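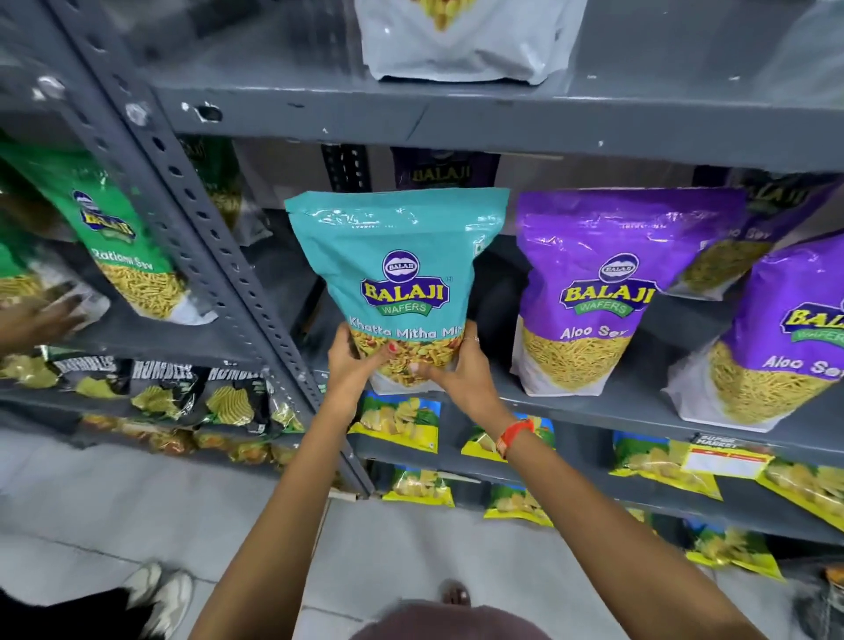

Shelving packaged snacks in small-format stores
Speaker notes, session 4, Skeltbridge
Running time 25 minutes plus questions

Slide 1. Title
Wait for the doors. Say which chain the numbers come from: Isside, small-format stores only, no warehouse sites. Handout is at the back, one per table.

Slide 2. Scope
Pouched dry snacks: sev, mixes, wafers, peanuts. Sealed retail packs only. Loose snacks sold by weight are a different problem and Disley covers them after the break.
The audit took in 681 facings across 11 stores. A facing is one pack width visible from the aisle. Repeat the definition, people confuse it with stock count.

Slide 3. The pack
A stand-up pouch has a bottom fold that opens into a base and a flat seal at the top. It stands when the contents settle evenly. A mix with peanuts and flat pieces settles differently from plain sev, and the base takes a different shape.
Point to the Khatta Mitha Mix pouch. Name at the bottom of the front, window below it. The window is what the shopper checks, so a price strip that covers the lower third of the pack hides the product. Ask the room how many have a front lip taller than 300 mm of clear view allows. (Fix this line. The 300 is shelf clearance, not lip height. Lip should be as low as the strip permits.)

Slide 4. The rack
Slotted angle, painted steel, bolted. Most small stores already own it and will not replace it. Chipped paint on a beam is cosmetic unless there is a raw edge at pack height. Run a cloth along the beam. If the cloth snags, file the edge and touch up.
The uprights are the real cost. A pack placed behind an upright loses part of its face. Of the facings audited, 193 were partly covered by an upright or by a neighboring pack. Pause on that figure.
Remedy: start each run at the upright and work outward. Do not center the run on the bay.

Slide 5. Leaning
A green Ratlami Sev pouch is at an angle to the left of the upright. Leaning packs take more width than standing ones and push the next variety out of line. Causes in order of frequency:
Base not opened before shelving
Gap left after a sale, row not closed up
Shelf too deep for the number of packs in the row
For the first, press the base out with two fingers while holding the pack by the lower sides. Two hands, one on each side, low down. Gripping by the top seal creases it.

Slide 6. Blocking by variety
The Aloo Sev pouches are purple and stand together, three of them to the right. Color blocks read from farther off than names do. Keep one variety per block, with a minimum of two facings. Single facings get lost, especially when the pack beside them is a similar shade.
Teal and dark green are the pair to watch. Put purple between them where the range allows.
Somebody will ask about sorting by price. Isside tried it in two stores and went back to variety within the month. No slide for this.

Slide 7. Depth and rotation
Oldest date to the front. Read the date on the pack, not on the carton. With pouches, pull the whole row forward and load from behind. Loading from the front is quicker and is how old stock ends up against the wall.
Fourie rack dividers fit the slotted shelves without drilling. Wire type, not the acrylic. They hold a row upright down to the last two packs, after which a pusher or a hand is needed.

Slide 8. Weekly check
Close gaps. Stand leaning packs. Clear anything from behind the uprights. Wipe beams. Allow about ten minutes a bay the first time, less once the runs have been reset.

Slide 9. Questions
Likely ones: hanging strips (no, too heavy for the larger packs), shelf height for children, whether the audit sheet can be shared. It can, it is the last page of the handout. The facing column is mislabeled "units" in the April print, so mention it before they leave.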